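Tablecloths and table mats: frequent questions
Home > Help > Frequent questions
Last updated September 7, 2020

On this page we collected the questions which customers of Jidotgate send us most often about tablecloths, runners and mats. If you do not find your question, please write to us with the form at the bottom of the shop page. We answer in English.

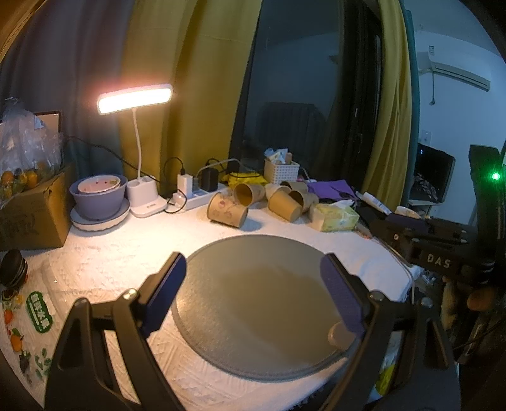
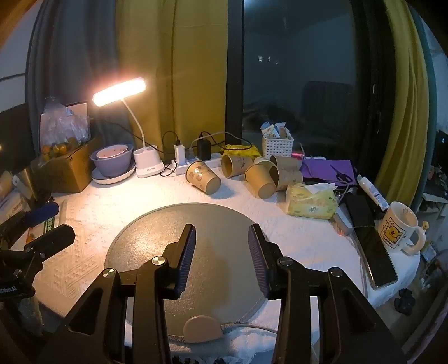 Text: Sibiya

What size of tablecloth do I need?

Please measure the top of your table first, the length and the width. Then decide how much cloth should hang down on each side. For daily use, 8 inches is comfortable and does not disturb the knees. For a holiday dinner you can go to 12 inches or more. Add this number two times to the length and two times to the width, and you have your size. If you are between two sizes, take the bigger one.

And for a round table?

Measure across the middle, from one edge to the other edge, and add the hanging part two times. A square cloth on a round table is also allowed! The corners will hang lower than the rest, and many people like this look.

My table has rounded corners. Should I order the oval cloth?

For a table with rounded corners the rectangular cloth is usually better. The oval cloth is made for a table which is really oval, and on a straight side it will look short at the ends.

Will the cloth shrink?

The Hindero cloths are cotton and they are not washed before sale, so they will shrink a little in the first wash. We already cut them larger for this reason. The Zerkis cloths are polyester and should keep their size if you do not wash them too hot.

How do I wash a white cloth with a woven pattern?

Wash it with other white things only, on warm, and do not fill the machine more than three quarters. A cloth that has no space to move comes out with hard folds, and these folds are difficult to iron. Shake it well before you hang it. A raised pattern should be ironed from the back side, on a towel, otherwise the pattern becomes flat and shiny.

Can I use bleach?

On cotton Hindero cloths in white, yes, but only sometimes and well diluted, as it is written on the bottle. Bleach makes the threads weak after some time. On Zerkis cloths please do not use it, the white can turn yellow. Oxygen powder is good for both.

I have a stain of red wine. What should I do?

Take away the liquid with a clean paper towel. Press, do not rub. Then put cold water through the stain from the back side, and leave the cloth in cold water with oxygen powder for some hours before the wash. Please do not put it in the dryer until the stain is gone. The heat fixes it, and after this we also do not know a good method.

And candle wax?

Let it become hard. You can put the cloth in the freezer in a plastic bag for half an hour. Break off what you can with a spoon, then put brown paper under and over the place and iron on low. Change the paper when it is full. If the candle was colored, some color may stay.

Which mat is good for a hot pot?

Please look at the label of the mat. Many table mats are made for plates and a cup of tea, and they do not protect the table from a pot which comes directly from the stove. For this you need a mat that is sold for hot pots, or a wooden board. Under the tablecloth you can also lay a felt pad, it helps against heat and against noise.

Can table mats go in the dishwasher?

Our mats cannot. Wipe them with a soft damp cloth and a drop of dish soap, then dry them with a towel. Store them flat. If a mat was rolled in the package and the edges stand up, turn it upside down, put some heavy books on it and wait one night.

Do I put mats on top of a tablecloth, or is it wrong?

It is not wrong. At a formal dinner the mats are usually left away, but at home it is practical, and you will wash the cloth less often. A round mat also takes more place than you think. For a small table we recommend to try first with a dinner plate at every seat and to see if the elbows have enough room.

How can I stop the cloth from sliding?

The felt pad from the question above is the best help. For a terrace or a garden table we sell small weights with a clip, item 779 in the shop. They are sold in packs of four, and one pack is enough for one table. Please remove them before you wash the cloth. It happened to me personally that I forgot this, and the machine was very loud.

How should I keep cloths that I use only for holidays?

They must be completely clean and completely dry. Roll them on a cardboard tube if you have space. If you fold them, make the folds in another place each time. Do not use starch before storage, it attracts small insects. Put it on when you iron for the party.

Can I return a cloth that I already washed?

Unfortunately not. You can return a cloth within 18 days after you received it, if it was not washed and not cut. You may unfold it and lay it on the table to see the color, this is fine. For a fault in the weaving or in the seam there is a different rule: please send us a photograph, also after the wash, and we will change the cloth.

Do you make special sizes?

Yes, in the Hindero cotton only, and up to 13 feet long. The making takes 2 weeks. In June we close the sewing room, so orders which come in that month will wait until July. Special sizes cannot be returned if the measure on the order was correct, so please measure again before you send it.

Do you send color samples?

We send small pieces of fabric by regular mail. Write the names of the colors in the form, and also your full address with the apartment number. Many letters come back to us without it.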